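Glass, plain white and one drink carton
A small gallery by Britta Dreßler

Every October I clean out the kitchen shelves and look at what we have kept without using it. This year I also made a gallery of it, because my sister in Jedow asked me what kind of glasses and boxes I still have before she buys new ones. The gallery has only three pictures. The complete list, with all sizes, is in the shared folder for the family.

I like to work on a pale ground. On our kitchen table, which has a dark pattern, I never see small chips in a glass, and I have put a damaged one back on the shelf more than once. On white, a little grain of dirt is visible at once.

1. Clear glass, soft corners

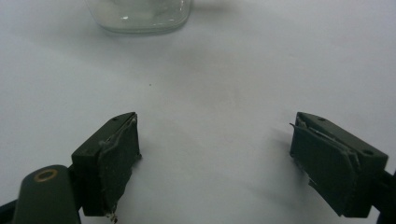
For storing dry food I prefer a squarish base with soft corners to a round one. Round jars roll when they fall over, and between them there is always space lost on the shelf. We bought 15 jars from Tiedemann when we moved in, and most of them have survived. The lids were the weak part. I replaced them two years ago with lids from Prullard, which close better but are harder to open for my mother.

If you wash old glass that has become cloudy, try warm water with a spoon of vinegar first. Leave it for about 15 minutes and then rinse it well. When the cloudiness stays, the glass is probably scratched from the dishwasher, and you can still use it for buttons or rubber bands.

2. Plain white

White shows everything, so I am strict with it. I shake it out at the window, I smooth it with the flat hand, and I do not put a cup of coffee near it.

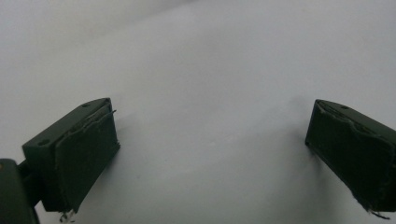
A fold that has been in the material for months does not go away from smoothing alone. My mother rolls her tablecloths on a cardboard tube for this reason, and I have started to do the same with everything that is wide and white. The tubes come from the fabric shop Detier, where they give them away at closing time if you ask in a friendly way. Mine stand behind the bedroom door, and they need less room than a folded pile.

3. White and blue carton with a flip-top lid

Cartons like this one, with fruit printed near the lower part, are a question every time I clean. I keep a few for the children in the house, who build towns from them. The white lid opens on a hinge, and when you rinse a carton you must leave it open, otherwise it smells after some days.

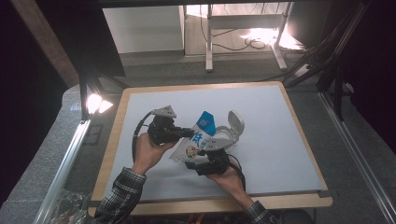 Notes for my sister

The jars you can have are on the lowest shelf, on the left side. Please bring your own boxes when you come, I have no more newspaper for wrapping. The tall jar with the green lid stays here, it belongs to our mother.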